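Equipment round: where the sorting arm request has got to

Members who came to the January meeting will remember that Radu Marinescu put in for an arm and two-finger gripper for the Trellell workshop, to clear and sort mixed household goods from a worktop. The request has now been through costing once and has come back with questions, so here is the position as of 14/04/2020.

The arm itself is the easy part of the budget. We have two quotes, one from Munro and one from Varneter, and they are close enough that delivery and service terms will decide it. Munro will hold its price until the summer. Varneter includes the first service visit but charges for the floor mounting, and its quote leaves out the cable set, so Dougal Tosh has asked for a revised figure.

What was missing from the first costing was everything round the arm. Radu has been running the job in simulation at Stosoditz to see what we would need to buy with it, and the worktop layout below is the one he has been using.

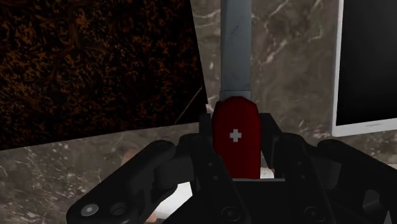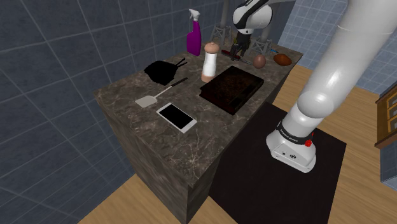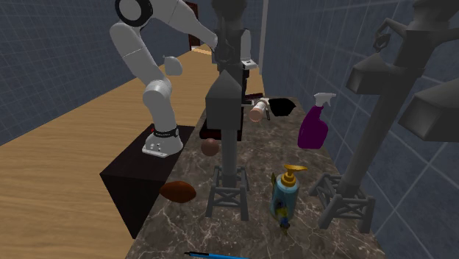

Three things have been added to the request as a result.

First, fingertips. The standard pads come with the gripper, but they are a wearing part and neither quote includes spares. We have put in for 4 sets, which should see us through the first year.

Second, the base. The workshop floor slopes towards the drain, and both suppliers want a level mounting. A steel plinth made locally comes to about 1,000 pounds fitted. Dougal thinks we could get it for less if the bolt pattern is settled before we order, and he will ring both firms for drawings.

Third, the test goods. It sounds a small item, but a box of ordinary kitchen and desk things has to come out of somebody's budget, and replacements will be needed when bottles split and pens go missing. This has gone under consumables. Knives and anything else with a blade will be kept in the locked cupboard and signed out.

Training is still open. Munro offers a course for up to five people at its own site, with travel on top. Varneter would come to us, but only for a full group of 10, and we do not have that many staff who would use the arm. Radu's preference is to send two people on the Munro course whichever arm we buy, if Munro will take them.

The contingency line stays at 5 per cent. There was a suggestion to drop it to make room for a second camera, but the camera can wait for next year's round and the contingency cannot.

If you have a job you would like tried in simulation before the order goes in, send Radu a short note saying what the items are, how big the work surface is and how often the job comes up. Rough measurements will do. Comments on the budget should go to Dougal, who has copies of both quotes.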